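The Kollau Desktop Assembly Cell is a benchtop research station for studying how a single robot arm learns to put parts into, and take parts out of, a standard desktop computer. It is offered to university and institute laboratories as a complete setup: arm, gripper, slatted aluminum bench, parts fixture, cameras and the Nurnari training software.

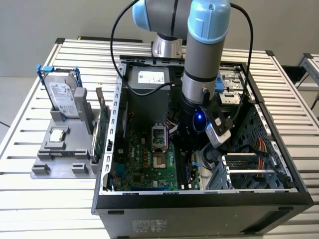
**Department of Assembly Research, Kollau Institute**

The cell was designed to answer one question: how many demonstrations does a learned policy need before it can handle tight insertions with no part-specific programming? The reference training set contains 1,906 demonstrations recorded by trained operators. Each pairs the gripper view with a fixed view of the bench, along with joint positions and finger opening.

### Tasks included

1. **Memory module insertion.** The policy brings the module to the slot with the retention latches open, corrects its angle from the gripper view, and presses until the force reading settles. The two slots run close together, and choosing the wrong one is scored as a failure.

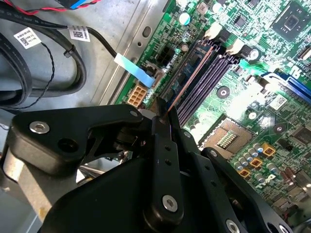 2. **Processor placement.** The processor is lifted from its recess in the fixture and lowered into the open socket. The force limit is set lower for this task and should not be changed.

3. **Drive and card handling.** The hard drive and the expansion card each have their own position in the fixture, so every trial can begin from the same layout.

### Reported result

In the December evaluation, the policy trained on both views completed 47 of 61 memory insertions without operator help.

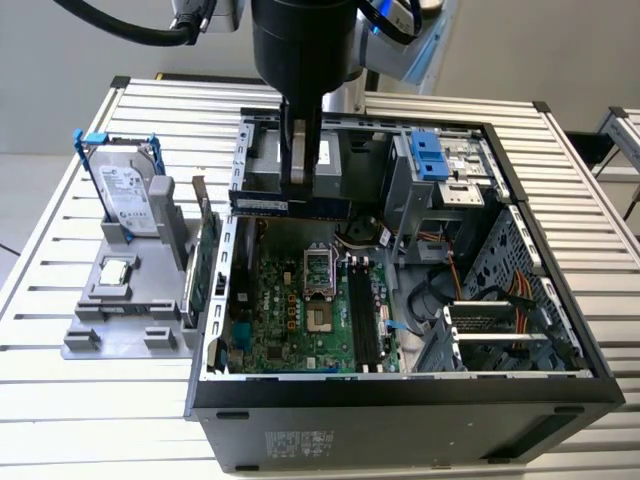 The method, developed by Shabnam Khattak and Vidar Torvik, divides each task into a coarse approach and a fine contact phase. The approach phase relies on the fixed view, which takes in the case and the parts fixture together. With the module held level over the board, as it is here, the fixed view is good enough to bring it near the slots but gives a poor estimate of its tilt. Control then passes to the contact phase, which uses the gripper view and the force signal. Most failed trials occurred at this handover, and the current release allows the threshold to be set separately for each task.

### Installation and support

Allow 6 hours for setup and camera calibration. Recheck calibration whenever the bench or a camera mount has been moved. The gripper view should also be checked against bright walls and shelving, as glare can affect the exposure of darker parts.

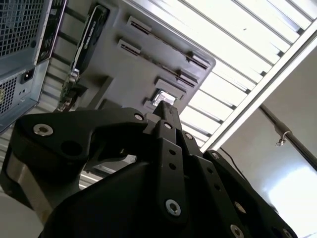
### Ordering and contact

Laboratories may request the full cell or the software and training set alone. Technical questions should be addressed to Hammad Kazmi, and loan requests to Selim Aksoy. Replacement fixtures are supplied by Sandhu.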